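Parry Court Bundle Box
Grisgate Legal Stationery

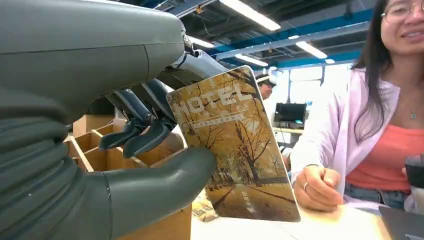
The Parry is a strong storage box for the papers of a criminal trial. It is made for solicitors' offices, barristers' chambers and court staff who must keep many statements, exhibits lists and bail papers together until the case is finished.

One box takes up to 1,000 sheets of A4 paper, or two thick ring binders lying flat. The lid closes with a cotton tape and the front side has a large label for the case number, the name of the court and the date of the next hearing. You can write on the label with a normal pen.

Inside there are 4 card dividers. We deliver them without printing, so each office can use its own order. Printed dividers (Indictment, Statements, Exhibits, Bail) can be ordered from our Plamura range.

Details
Outside length: 40 cm
Colour: dark blue or grey
Weight when empty: 1.2 kg
Sold in packs of 10
Price per pack: £27, VAT not included

The older Rorska box is still available until the end of June. Please note that its dividers are narrower and do not fit in the Parry.

Orders are sent within three working days. If a box arrives damaged, please keep the packing and write to us within 14 days, and we will replace it.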